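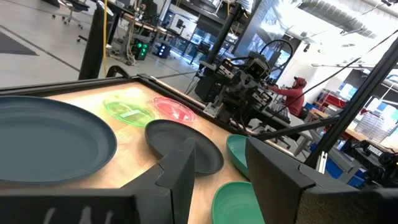 Plates, Bowls and My New Job Title

Saturday, January 20, 2024

So a bunch of you asked what happened with work after my grumpy post back in October, and I owe you an update! Short version: I still have a job, it has a slightly different name, and I think about dishes more than any grown woman should.

For anybody new, I came up through the dish room at Kisis, the catering outfit that does office lunches and weddings all over the county. I sorted, stacked and racked plates for years. Then the company signed on with Grosden to teach a pair of robot arms to do the sorting, and they wanted people from the floor to come over and help. I raised my hand mostly because my back hurt.

Now I set up tables. I put the plates and bowls out, the arm has a go at them, I mix everything up and we do it again. Big slate-blue plate, little charcoal one, the see-through green and red ones, the teal bowls (I have a soft spot for the teal bowls). You would think a plate is a plate, but the dark ones with the wide rims and the see-through plastic ones are totally different animals when you're trying to explain to a machine where the edge is. I knew that with my fingers for years and never once had to say it out loud!

That's been the strangest part, having people write down what I say. Fredy Lozano, who runs our shift, asked me how I decide which plate to grab first from a messy table and I stood there like a kid at the blackboard. I just grab it? Then we talked it through for most of an afternoon and I had a lot more rules than I thought. Little ones before big ones if they're touching. Never reach over a bowl if you can go around it.

Okay, the part you really want to know. Yes, people are worried. I was worried. There are 24 of us left on the dish side, and when the news came out the break room got very quiet for a week. Management says no layoffs through the end of the contract, and I believe them about as far as the end of the contract. Two of my friends moved over to prep, and one of them loves it and the other one complains to me by text every single day (hi, you know who you are).

What has changed for me is mostly good. I get to sit down sometimes. My hands aren't cracked. The pay went up $2 an hour, which paid for new tires. What I miss is the noise, believe it or not, and the radio, and Sakda Thongsuk singing over the radio. Everybody over here wears headphones or types, and lunch is kind of a lonely business if you don't bring a book.

I did get Sakda to come visit. He watched the arm for a good long while with his arms crossed and then said it was slower than his grandmother. He asked if they were hiring on the way out, though, so I gave him Fredy's number.

Next month we're supposed to start on cups. Handles! I already have opinions. If any of you have been through something like this at your own work, tell me in the comments how it went, especially after the first year.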